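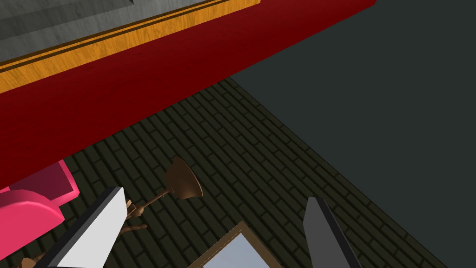 Life & Style > Features > Kitchens

Filed under: Interiors, Cooking, Long reads

I have been moving the toaster again. It used to live by the kettle, then it spent most of the spring on top of the bread bin (don't, the crumbs get everywhere), and as of breakfast today it's at the far end next to the window, where the flex only just reaches and I have to lean over the washing-up to get at it. My husband came down, looked at the place where it had been, looked at me, and ate a banana.

I blame worktops. I've been thinking about them far more than a grown woman should, ever since we decided to redo the kitchen and I discovered that I had strong feelings about surfaces. Cupboards I can take or leave. Taps, fine, whatever, as long as water comes out. But the bit you chop on and lean on and dump the shopping on – that's the kitchen, as far as I'm concerned. The rest is storage.

The one I grew up with was yellow. My mum would say cream, but it was yellow, with little gold flecks, and a burn by the cooker the shape of a half moon where my uncle had put down a chip pan one Christmas. It was always covered by a bread board after that. When we had visitors who offered to help, Mum would get quite fierce about them not lifting the board! I bet most of them knew perfectly well what was under it.

We did all our homework there, standing up. I still can't write a shopping list sitting down.

Anyway, when you start looking into replacing a worktop you find out very quickly that everybody has an opinion and that the opinions are all different. My sister-in-law has solid oak and oils it every August with the windows open and the radio on, and she'll tell you it's no bother, and then she'll whip a wet mug out from under your hand so fast you're left holding air. My neighbour across the road has granite and says she'd never go back, but she has broken an awful lot of glasses on it. A man I got talking to on the train told me to get stainless steel like a restaurant. I asked him if he had it and he said no, his wife wouldn't let him.

So I went to see Olga Figueroa, whose workshop is out at Preduritz, down a lane that the satnav gave up on. She's been making and fitting counters for years, mostly for houses, with the odd café thrown in, and she has the sort of hands you'd expect and a very good biscuit tin. I'd gone with a list of questions about materials. She wasn't terribly interested in the list. She wanted to know what I did when I came in the front door.

What do you mean, I said.

"With your bag," she said. "Your post. Your keys. Where do they go?"

They go on the worktop, obviously. Everything goes on the worktop. She nodded as though I'd told the doctor where it hurt. Then she asked whether I was left-handed (I am), where I stood to drink tea, and if anyone in the house was tall. My son is very tall. He's been chopping onions bent over like a heron since he was fifteen and it had never crossed my mind that this might be something you could fix.

She told me the height was the thing people got wrong. They'll spend weeks on the colour, she said, carrying little squares about in their handbags, and then have the whole lot put in at whatever height the old one was. I had four little squares in my handbag at that very moment and I kept quiet about it.

I did get them out in the end, over the second cup. Two were from Bustamante, the big showroom by the ring road, where a very nice lad in a waistcoat had followed me from bay to bay. One of those was called Nullura, and I'd fallen for it a bit because it looked like the pebbles on the beach where we used to go camping. Olga turned it over and looked at the back of it for quite a while. "It's fine," she said. "It's a fine thing. Do you cook with turmeric?"

I do cook with turmeric. She put it back on the table.

I've since tested it at home, with turmeric and beetroot and a teabag left on overnight, and I have to say it came up beautifully with a bit of washing-up liquid, so there. The other Bustamante one has a pink ring on it that I suspect will outlive me. I also tried them both with a hot spoon, which I wouldn't recommend doing on the good tablecloth.

Then there's the money. I'd had a quote from a firm called Parnano that came to a little over £2000 for the top alone, before anybody had cut a hole for the sink, and the hole for the sink was another £149. For a hole! I said this to Olga, expecting her to be on my side, and she said that was quite reasonable for a hole. Apparently it's the part where it all goes wrong if it's going to go wrong. She once cracked a slab on the very last corner with the customers standing there holding their coffees, and she drove home and went straight to bed.

What I liked best in her workshop was a stack of offcuts along the back wall, leftovers from other people's kitchens. She remembers whose is whose. A bit of beech came from a couple who'd had their old one 46 years and cried when it went, and then asked for the new one to be exactly the same. She'd kept a piece of the old one for them too, sanded up as a cheese board. I asked if she'd do that with mine, which is chipboard and swollen by the sink, and she said she'd rather not.

She came round to measure a couple of weeks later. She had me stand at the counter with my shoes off and pretend to knead, and then she did the same with my son, who was mortified, and then she drew two lines on the wall in pencil, one for each of us. There's a fair old gap between them. Her idea is to have the run by the window a good bit higher than the rest, so the heron can chop in comfort, and leave the baking end low for me. My husband asked where his line was. She asked him what he cooked, and he went off to see to something in the garden.

We still haven't picked the material. I'm wavering between the pebbly one and plain old beech, and I change my mind depending on the light and on whether I've just spilled something. But I've stopped carrying the squares about. The pencil lines are still on the wall, and the toaster, for the time being, is under mine.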